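Skernby Short Courses
Home | Modules | Handouts | Contact
Last updated: August

Handout 4 - Planning the kit budget

Right, money. I've put off this session for as long as I could, but you can't plan a hand-held gripper station without a spreadsheet, so let's get on with it!

Start with the job, then price what the job touches. People open the Pekomeck catalogue first and fall in love with a gripper (I've done it myself). Our budget line for the whiteboard task was 1724 pounds for the pair, and I still managed to forget the cables. Recep Şimşekoğlu made me add a line called "boring things" - stands, brackets, spare plugs, tape - and it came to 100 pounds on its own. He was right, annoyingly.

Consumables next. Boards, erasers and pens look like pennies, but an Avelen board is 12 pounds and you'll want spares in the cupboard before you start. 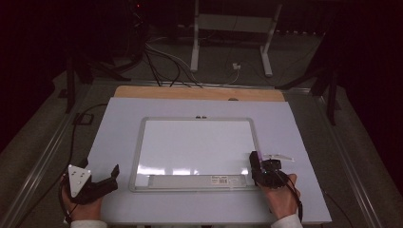
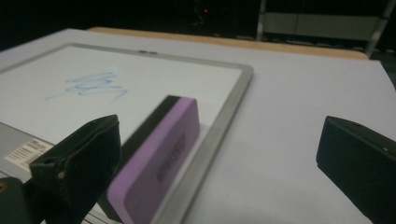 Whiteboard on the table, black gripper fingers either side of the gap:
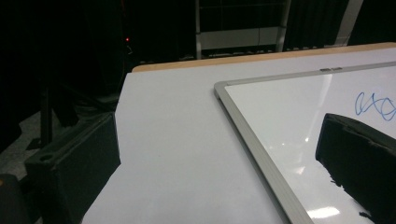 Delivery is where I get caught out most. Canpolat quoted me 74 pounds for carriage and I'd put down nothing at all, so ask early and get it in writing. For next time, bring your own draft budget with a boring things line in it, and mark anything you've guessed with a G - we'll go through the guesses together.

We use cookies to improve this site. Accept | Manage settings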